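3 min read

Black lint all over the guest bed blanket – what worked and what didn't

Filed under: Laundry & Linens > Lint, Pilling and Color Transfer

Status: solved (mostly)

Okay, I'm writing this up as a log since I asked for help on here and then kept adding bits, and it got confusing even for me. I've pulled everything into one place so the next person with this problem can just read down.

The problem. We have a blanket on the guest bed, white with red, pink, teal and navy bands, snowflakes and zigzags and all that. I love it. My aunt gave it to us when we moved to Clinitcombe and it goes on the bed in November and sort of never comes off. The trouble is the white parts. Anything dark that gets dropped on there leaves fuzz behind, and I mean a LOT of fuzz. After laundry day the white bands looked gray from across the room.

First try was shaking it out the back door. Did nothing except cover the steps in lint and get me some looks from next door. Then I went over it with a sticky roller, a Flivum one from the drugstore. That did get the fuzz, but it went through sheets like crazy and left the surface feeling a bit tacky. I stopped halfway down the bed.

Second try, I washed it. Cold, gentle, by itself, regular detergent. It came out with the fuzz pushed further in, if anything. Please don't do what I did and throw it straight in the washer before you get the loose stuff off!

So that's when I posted. I also had a side question, which was whether I was seeing lint at all or whether the dye was coming off onto the white. We pile black things on that bed all the time, it's the nearest flat surface to the dryer and it's where everything lands before it gets folded or hung up or (let's face it) just moved to a chair.

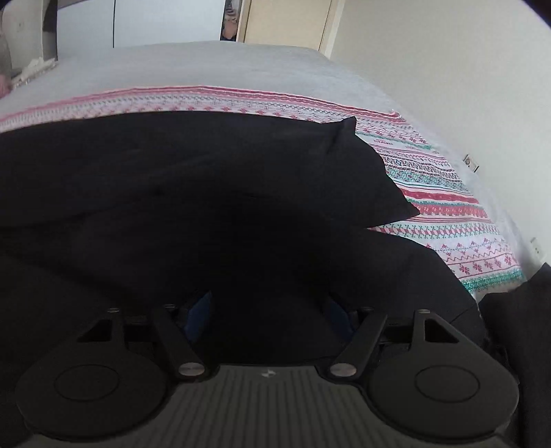
Hiu-tung Kwok wrote back that same evening and said to sort out the dye question before anything else, because the fixes are different. Take a white cotton rag, dampen it, press it on the black fabric for a minute and look at the rag. If there's color on it, you have dye transfer and brushing won't help you. If the rag only picks up fibers, it's lint and you can relax. Also test the red in the blanket the same way, somewhere near the hem, before trying any stain product on it.

Did the rag test on three or four of the black things. Fibers only, no color. The red was fine too. Big relief – I had been picturing pink snow.

Next suggestion was a rubber glove, just the ordinary kind for dishes. You put it on dry and sweep your hand across the blanket in one direction, and the fuzz rolls up into little worms you can pick off. This was easily the best thing I tried. Go with the weave, and keep it light on any loose threads. It's slow going and my arm was sore, but the white looked white again by the time I got to the pillows.

After that I ran it in the dryer on air only, no heat, with two dryer balls (mine are Stustivlow, any will do). The lint screen was thick when I pulled it. Emptied it, ran it again, and the second time there was hardly anything there.

Then Vesela Dumitrescu asked the question I'd been avoiding, which was why I keep putting black laundry on a white blanket. Fair! She folds hers back to the foot of the bed before she brings the basket in, and throws an old flat sheet over the rest. I said that sounded like a lot of work and then tried it, and it takes no time at all. The sheet catches the fuzz and goes in with the next dark load.

Where it stands now: I'd call it fixed. There's still a faint gray patch on one band near the middle that the glove won't lift. Going to try a soft clothes brush on that next, and I'll add a note if it works. I have not washed the blanket again and I don't plan to until spring.

One leftover question if anyone knows. The newest black stuff sheds far worse than the old stuff. Does washing it inside out help with that or is it just a matter of waiting? I've had both answers from family and they were each very sure.

Related threads
Fleece throw sheds on everything, even after washing
Liu dryer leaves lint on dark towels
Pink marks on a white pillowcase – dye or detergent?
Best way to store winter blankets without a closet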